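# Evthorpe Portion Notes

Last updated: December

## What is in this folder

Evthorpe Portion Notes is a small collection of records about weighing baked food and putting it in boxes for keeping. It was made in the kitchen at Evthorpe, where leftover rolls and pastries are weighed at the end of the baking day and stored in plastic containers with lids. The collection has 431 records. Each record is one weighing of one box.

I made this card for people who want to use the numbers for planning of portions, or who only want to copy the routine in their own kitchen. English is my second language, so please write to me if some sentence is not clear.

## Files

- `weights.csv` is the main table, one row for one weighing
- `boxes.csv` has the empty weight of every box and every lid
- `items.csv` is the list of names for baked food
- `photos/` has the pictures, sorted by month

## Columns in weights.csv

- `record_id`: a number from 1 to 431
- `box_id`: the same code as in `boxes.csv`
- `lid_on`: yes or no
- `gross_g`: what the scale showed, in grams
- `net_g`: the gross weight minus the box, and minus the lid when `lid_on` is yes
- `item`: name from `items.csv`
- `pieces`: how many pieces are in the box
- `note`: free text, very often empty

The column `pieces` was added later. For the first 153 records it is empty, and I did not want to guess the values. A roll which was cut in half counts as one piece if both halves went in the same box.

## How the weighing is done

1. Put the scale on a flat table and wait for the zero.
2. Put the empty box on the scale and write down the number. Do not press tare.
3. Take the box off and put the food in, in one layer if possible.
4. Put the box back and read the number when it stops changing.
5. Close the lid and press all the corners.

We do not use tare because the zero is easily lost when the scale switches off by itself. With two plain numbers it is possible to check everything again later.

Food should be cool before the lid goes on. Warm bread makes drops inside of the lid and the crust becomes soft. This was the reason for many strange weights in the beginning, and these rows have the word "warm" in the note.

## Boxes and names

There are 6 box types. The Skurken boxes are low and wide, good for pastry. The Durán boxes are deeper and we use them for rolls. Boxes from Flasari have lids that look almost the same as the Durán lids, but they do not close well on a Durán box. Please compare the code before you mix them. The other types have no maker name in the table, only a code.
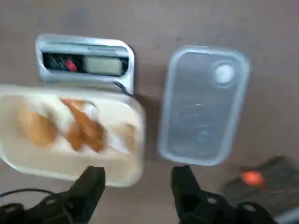

Should the lid be on the box when it is weighed?

Weigh it without the lid if you can, and write "no" in `lid_on`. If the box is already closed, leave it closed, write "yes", and the lid weight will be subtracted from `boxes.csv`.

## Known problems

- The scale shows whole grams only, so very small pieces have a big error.
- In 2 rows the net weight is negative. The wrong box code was written, and I left the rows as they were with a note.
- Saturday has more records than other days, as there is more baking then.
- Filling and glaze are not separated from the dough.

## Use

You can use the tables and the pictures freely, also in changed form. Please keep the name Evthorpe Portion Notes with them. If you correct a row, put the old value in the column `note`.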